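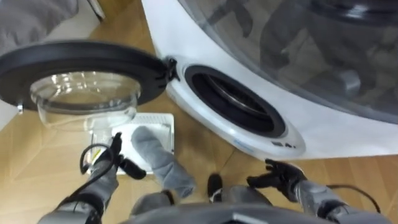 **Figure 4.** Head-camera view at the laundry station, with the washing machine door open and both grippers in front of the machine.

### 3.2 Laundry station

The second station at the Prerilbridge open day was set up around a front-loading washing machine. We chose laundry because visitors know the job well and can judge for themselves whether it is being done properly. The two-armed robot was run by the Brastumus controller, with the same settings we had used in the Irkthorpe laboratory in September.

The head camera was shown live on a monitor beside the barrier, so visitors saw the work from the robot's side. Figure 4 is taken from that feed. The door is swung out to the left, over a white basket or tray on the floor, and the dark rubber gasket marks the edge of the drum opening. From this height the glass porthole sits between the camera and part of the basket. Several visitors asked whether the robot could see through it. It can, but reflections on the glass colour the depth estimate, and the planner treats anything behind the porthole as less certain.

Each demonstration covered 3 steps: picking up a garment, carrying it to the drum and letting go inside the gasket. An operator stood within reach of the stop button and spoke to the crowd between runs. We did not script the talk - earlier trials had shown that people lost interest when it was read aloud.

The log for the day holds 527 grasp attempts over four sessions. Socks and other small items drew the most questions, mainly about how the fingers tell one layer of cloth from two. Two sessions were paused while the arms were returned to their start position. We kept these pauses in the log, and they are counted in the session times given in the next section.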